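Section 3: Fitting and Squaring the Fingers

Now for the fun part! By this point both Sturnance arms are bolted down and powered, and fresh fingers are all that stands between you and a working sorting cell.

CAUTION: Switch off the arm and wait for the status light to go out before you put your hands near the gripper.

1. Slide each finger onto the base bar until it seats. You'll feel it stop.

2. Put in the screw and turn it until it's snug, then give it one more small nudge. Don't lean on it.

3. Repeat for the other finger, then for the second arm.

4. Power up and run program 839. The fingers open and close 14 times while you watch for wobble.

5. If either finger moves on the base bar, power down and go back to step 2.

Note: Azlan Harahap keeps the spare screws in the Civonico drawer. Take 2, they love to roll away!
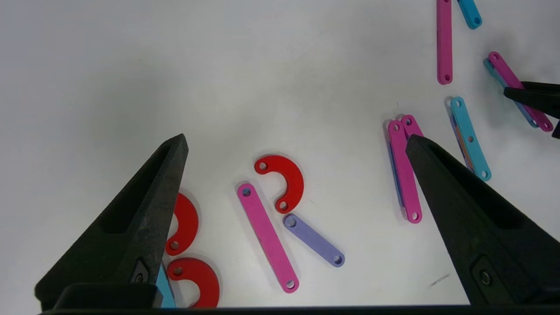
Finger alignment is best checked from the wrist camera, with the gripper open over the parts. Look at the tips first, then follow each finger down to its round screw near the base. A table scattered with flat bars and C-shaped hooks is great for this check, especially where one bar lies on top of another, as the tips have to be well matched to lift only the upper one. Save the view as your reference and go on to Section 4.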